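Search the list archive Go Advanced

Re: [refurb] Old workstation, new processor - where to start?

From: Farzad Kiani
Date: 19 March 2022

> I've been given a Dell workstation for the Grellon project and want
> to swap the processor and put more memory in. I have only ever done
> a small home machine. Do I take the memory out first or leave it in?
> And is the socket the sort where the pins are on the chip or on the
> board?

Take the memory out first. It gives your fingers room on both sides of the socket, and you will be changing it anyway. Put the old sticks in a bag and write the slot order on it.

On a board like the one on my bench the pins are in the socket, so the chip itself is flat underneath. That means the socket is the part to be careful with. Don't touch it, don't blow on it, and don't hold a screwdriver over it while it is open.

My notes from the Rostami machine in February are below. Yours may be laid out differently, so check before you buy anything.

1. Getting down to the socket

Power lead out, side panel off, cooler off, old paste wiped away with a lint-free cloth. Ease the lever out from under its catch and let it come up slowly. Then lift the metal frame by its edge. Leave the board in the case for all of this.

Socket bare and the memory slots empty:
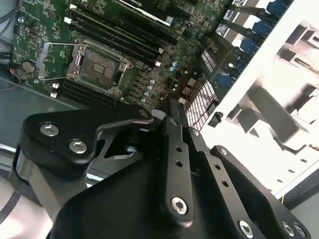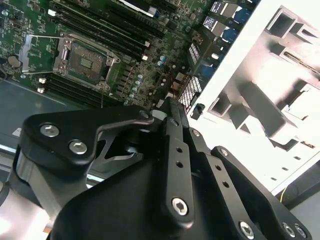
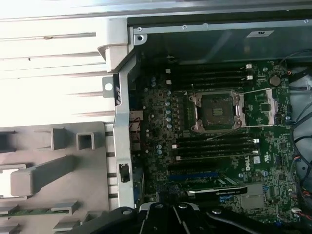

2. Memory

There is a bank of slots on either side of the socket. Fill them in matched sets and follow the diagram for your model. I put mine in the wrong order the first time and had to start again. Push until the latches close by themselves.

3. Coin cell

Change it while the case is open. The old one in the Rostami machine had gone flat and the clock kept going back to 2000.

4. Paste and cooler

A small blob in the middle is enough. Tighten the cooler screws a little at a time, going corner to corner.

I bought the paste from Grorkico and have most of a tube left if you want it. Send me the model number and I'll look up which processors it will take.

Farzad

Recent messages in this list
Arkham case feet, do they come off?
Wiping drives before they go out (9 replies)
Re: Fan noise after cleaning
Wanted: long SATA leads
Re: [refurb] Old workstation, new processor - where to start?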